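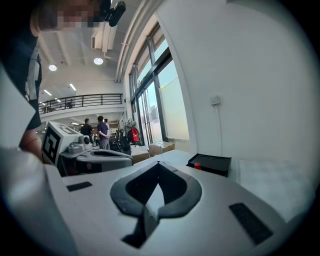

Solau talking tiles: how we got on

I bought the Solau set in November after our speech therapist, Poonam, lent us hers for a fortnight and my son cried when it went back. He's four, he has plenty to say, and a lot of it comes out without its first sound. "Poon" for spoon, "top" for stop, that sort of thing. We practise at home between sessions and I was getting very tired of my own flashcards (I can't draw, and he'd decided my snake was a sock).

So, what you get. It's a shallow tray with a speaker in it, a stack of 142 picture cards and a little bag to keep them in. You slot a card in, press the picture, and a voice says the word. Press the other end and it records your child saying it, then plays both back one after the other. He thought this was the funniest thing that had ever happened.

The full set cost me £52 from the Gillden shop in Triltavport. There's a smaller box with 60 cards for less money, but it leaves out nearly all the s-blends, and those were the whole reason we wanted it. Do check which sounds you need before you order!

Using it every day 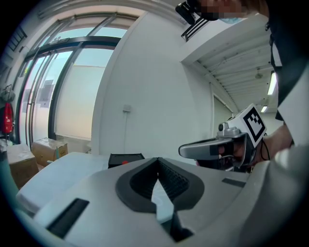
The voice on the cards is lovely, clear and not too sing-song, and the words are ones a small child might really want to say. I was less keen on the record button. It's pale grey on a pale grey tray and you have to feel about for it, which is hopeless when a four-year-old has just got himself ready to have a go. A plain red dot on something black, like the one on that small box in the photo, would do the job perfectly well and he could find it without me. I've put a blob of nail varnish on ours — it's chipping already, but it works.

Ten minutes after tea is plenty for us. Any longer and he starts recording rude noises, and then his sister wants to record rude noises, and that's the end of practice. My friend Samira uses hers before nursery, when her daughter is fresher, and swears by it. I am not fresh before nursery, so that's that.

The playback does come out a bit quiet. If the telly's on in the next room you won't catch an "s" at all, and with our sounds that matters. There's a volume wheel on the side, though ours lives at the top and I'd happily have another notch or two.

Battery life is better than I'd feared. The cards bend if they're sat on. Perron, who make it, will sell you replacement cards one by one, and the lady I emailed, Ebony, was very helpful about our chewed "star".

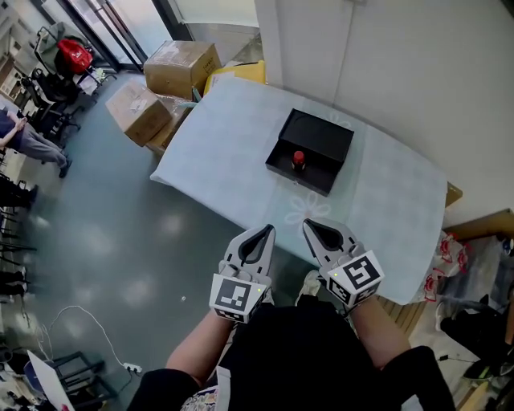

Would I buy it again?

Yes, though I'd look for a second-hand one first. It doesn't replace the sessions and Poonam was very firm on that point, because the tiles can't tell him whether he's got it right. You still have to sit there and listen. But he asks for it, and he never once asked for my flashcards. Last night we got "spoon", all of it, and then he wanted to know if there was a card for "spider". There is, near the back of the stack.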